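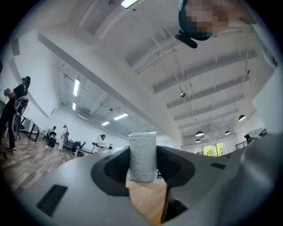 Selon Hanna Hrytsenko, le plus long dans un atelier d'emballage, c'est d'apprendre à ne pas trop serrer le papier. Elle l'a répété deux fois pendant la visite de Gololholm, en janvier 2020, et c'est ce que la plupart d'entre nous ont retenu en sortant.

Nous étions 16 à avoir fait le trajet depuis Wodimton. L'atelier occupe une grande salle ouverte, haute de plafond, avec des poutres blanches, des tuyaux et des câbles apparents et des tubes fluorescents. Le sol est en bois. La surface est de 700 mètres carrés, réserve comprise. On y prépare les envois de petites pièces fragiles pour Awasthi et deux autres clients de la région.

La visite a commencé par le poste d'emballage. Les pièces cylindriques sont enveloppées une à une dans une matière blanche, froissée à la main, et se posent debout. Le rouleau doit garder un dessus plat, sinon la pièce bascule dans le carton. Chaman­da Bhuiyan a demandé pourquoi on n'utilisait pas de manchons tout faits. Réponse : les diamètres changent trop souvent d'une commande à l'autre, et l'essai mené en septembre avec des manchons Eltska n'a pas été prolongé.

L'atelier sort environ 2 000 pièces emballées par semaine, un peu moins en ce moment. Un carton complet en contient plusieurs couches, séparées par des feuilles de carton ondulé. Olesia Dmytriv nous a laissés essayer. Mon premier paquet était trop lâche, le deuxième trop gros pour sa case, et Lukian Lytvynenko s'en est mieux sorti que moi.

Nous avons ensuite vu la réserve, où attendaient 600 cartons à plat, puis le quai. Le camion était en retard et nous n'avons pas assisté au chargement. Les questions ont surtout porté sur les retours pour casse, notés dans un cahier près de la porte, avec la date et les initiales de la personne qui a emballé.

Prévoir des chaussures fermées et un pull. Le parking derrière le bâtiment est petit, mieux vaut se garer dans la rue. Les inscriptions pour la prochaine visite se font auprès de Jordan Penrose.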